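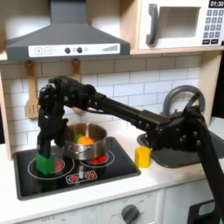 Resetting and Cleaning a Toy Play Kitchen

Last updated 20/05/2024 by Gizella Katona

This procedure covers a freestanding toy kitchen with a cooktop, sink, faucet, range hood, shelf and microwave. It was written for the play corner at the Fliltville children's center, but applies to most units of the same layout. Allow 3 minutes for the daily reset and longer for a full clean.

What you need

Two microfiber cloths
A soft toothbrush
Mild dish soap and warm water
A dry towel
A shallow bin for loose pieces

Step 1. Clear the counter

Remove the pot, the toy food and any blocks that have drifted in from other sets. Put everything in the bin. Empty the pot before lifting it so that pieces do not roll behind the unit. Blocks go back to the block shelf at the end of the day.

Step 2. Take down the utensils

Lift each utensil straight up off its hook. Pulling it outward loosens the hook over time. Wipe wooden utensils with a damp cloth and dry them at once. Do not soak them. If the wood feels rough, sand along the grain with fine paper and wipe off the dust before rehanging.

Step 3. Clean the backsplash

Work from the top down with a well-wrung cloth. Follow the grout lines with the toothbrush, then dry with the second cloth. Check the lower row where the backsplash meets the counter – crumbs and modeling dough collect there.

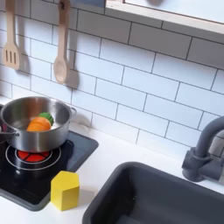
Slotted spatula and spoon on their hooks against the tile backsplash.

Step 4. Clean the cooktop

The glossy black surface shows every smear. Use one drop of soap in a cup of water, wipe in straight strokes, and buff dry. Abrasive pads will dull the finish and can lift printed burner rings. For sticker residue, apply a little cooking oil, wait, and wipe it off. Wash with soap afterward or the surface will stay slick.

Step 5. Clean the hood

Wipe the sloped sides first, then the control strip. Keep the cloth barely damp on printed controls. Dust the top of the chimney section if it can be reached from a standing position.
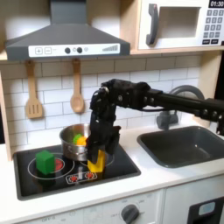
Pot toward the back of the cooktop, blocks on the burners, hood control strip above.

Step 6. Sink, faucet and microwave

Wipe out the sink and dry it. Run the toothbrush around the base of the faucet. Clean the microwave door and handle, then the keypad – this is the part most often touched, and it should be wiped daily.
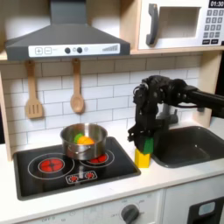

Step 7. Put everything back

Wash and dry the pot by hand. Set it on a burner with the handle to the side, clear of the front edge. Return two pieces of toy food to the pot and store the remainder in the bin under the counter. Rehang the spatula on the left and the spoon on the right.

Monthly check

Tighten the shelf screws by hand, press on each upright to test for movement, and look for chips in the counter edge. Remedios Estrella keeps the spare hooks and screws in the drawer marked 167. Record any replacement on the sheet inside the drawer. The hooks were last replaced in December.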